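Measure Drawer Clearance With the Drawer Loaded
Ratih Kwok

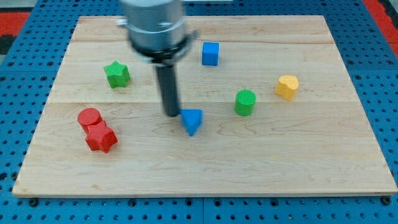

Blue prism on a light wooden board, with the tip of the rod just above the surface.

Furniture catalogs list drawer slides by length and rated load. Almost none of them list sag at full extension, and sag is the figure that decides whether a kitchen drawer still closes cleanly after a few years of plates. I think published ratings should include it, and I think cabinet shops should ask for it before they order.

A slide rated for 90 pounds will usually carry 90 pounds. The rating describes a load the mechanism survives over a set number of cycles. It does not describe how far the front edge drops when the drawer is pulled all the way out. In a cabinet with a 2 millimeter gap between drawer fronts, a drop of 6 millimeters at full extension is visible from across the room, and the front can rub the one under it for the first part of its travel.

The common answer is to widen the gap. I did this on the Ismail kitchen and regret it. Wide gaps let in flour and grease, and they make the misalignment easier to see when the drawers are closed. The other common answer is to buy a heavier slide. This sometimes works, but a heavier slide is thicker, and the lost width comes out of the drawer box. On a narrow cabinet that can mean cutlery trays no longer fit.

Testing is not difficult. Mount one pair in a scrap carcass, load the box to the weight the customer will really put in it, extend it fully, and measure the drop at the front with a depth gauge. Leave it extended overnight and measure again. The second reading is the one to design around. In the Brikeck shop we took about 9 pairs through this in June, and the drop varied more between two pairs of the same model than I had expected. Screw placement explained part of it. I have no good account of the remainder.

Suppliers object that sag depends on the box, the screws and the carcass material. So does load capacity, and they publish that. A stated test setup with one number attached would be enough for a shop to compare two slides on paper. Until it appears, I will keep the scrap carcass by the bench.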